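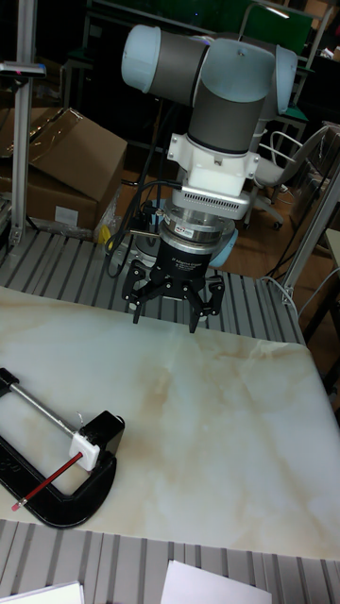
Babita Pandey told us in our very first week that a workbench is only as good as whatever you put on top of it, and we wrote that down without really knowing what she meant. By February we had a much better idea!

Our part of the Husta project was the work surface – how to cover a slotted aluminum table so that small things like pencils don't roll into the grooves, and so that a clamp can be put down without scratching anything. Chang-ho Moon wanted plain white. I liked the marble pattern, partly because it's pretty (I admit it) and partly because the soft beige veins hide smudges nicely. We went with the marble in the end, and Akash has been very gracious about all the trimming he had to do.

For the tests we used ordinary desk things: a red pencil, a black C-clamp, an eraser and a short ruler. Each item was laid down and picked up by hand 40 times, and we wrote down whether the sheet had moved. It slid on 17 of the clamp rounds, mostly near the corners, where we'd been stingy with the tape. The pencil hardly bothered it at all.

Wrinkles are still our biggest headache. Smoothing from the middle outward helps a lot, but one corner always seems to lift again by the afternoon, so next term we'd like to try a thicker sheet and a longer strip of tape along each side.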